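# The water in the jug

Flastcombe has had a spring for as long as it has had a church, and for most of that time people drank from it without feeling the need to say anything about it. The pipe comes out of the wall below the lane. There is a stone trough, a worn step, and since last September a sign with a leaf on it.

The sign belongs to Adebisi, a company that sells the same water, or water from the same hill, at a price that would have made my grandmother sit down. It is called "living". It is also called "structured" and "unhurried". I have now drunk a fair amount of it and can report that it is cold if you put it in the fridge.

I don't want to be unfair. Water does taste of things. Anyone who has moved from a soft-water town to a hard-water one knows it from the first cup of tea, and the kettle soon tells the same story. Minerals do that. So does chlorine, which many people dislike and which mostly goes away if you leave a jug standing for a few hours. What I have trouble with is the next step, where a taste becomes a virtue and the virtue gets a label.

The label on the Adebisi bottle says the water has "rested in ancient rock". All rock is ancient. The stuff under the car park is ancient. I asked the company how long the resting took and was sent a leaflet, and when I asked again I was sent the leaflet again, this time folded.

Its rival is Jeltico, which makes no claims for a spring at all. Jeltico sells a jug with a cartridge in the neck, and the cartridge promises to "wake up" what comes out of your tap. Replacement cartridges come in a box of 24, a lot of waking up. The instructions are clear on how to fit one and vague on what it does. A chart on the side shows two wavy lines, before and after, with no numbers on either.

So I held a tasting, in the back room of the village hall, with plain glasses and the bottles hidden behind a curtain. It wasn't science. I had 71 people, most of them from the village and a good few of them related. Each had three glasses: Adebisi, Jeltico-treated tap, and tap with nothing done to it. They were asked which they liked best, and the votes fell out so evenly that I'd have been ashamed to print a winner. Several people changed their minds on the way to the biscuits. One man gave top marks to his own glass of squash.

When the curtain came down, something more interesting happened. People who had picked the tap water began to explain that they must have had a cold. A woman who had called the Adebisi "a bit flat" tried it again with the bottle in view and found it had opened up. I believed her, too. I think it really did taste better to her by then, and I'm not sure what the word "really" is worth in a sentence like that.

Selling water depends on that second sip. You see it in restaurants, where the waiter asks "still or sparkling?" and the third answer has to be mumbled. You see it in the blue of the bottles.

Then there are the tests, or the mention of tests. Adebisi's leaflet says "laboratory analysed" in three places. I would hope so. Tap water is analysed as well, and the results are there for anyone who cares to ask the supplier. Being analysed is not a quality in a drink – a puddle can be analysed.

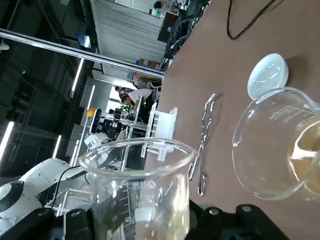
Olaia Lozano wrote to me after the tasting to say that I had missed the point, that she had never cared what was in the water and that she walked up to the spring with her bottles every week for the walk. If Adebisi wanted to bottle the lane, she added, they were welcome to try, but she would like the sign moved because it blocks the step.

I can't argue with any of that. I rang the company about the sign and was told it would be looked into. I also asked, as I was on the line, what "structured" meant. There was a pause – a long one – and then a promise of some reading material.

The leaflet arrived this morning. The tap is still running a bit cloudy after the work on the main, so I've left a jug on the side to clear.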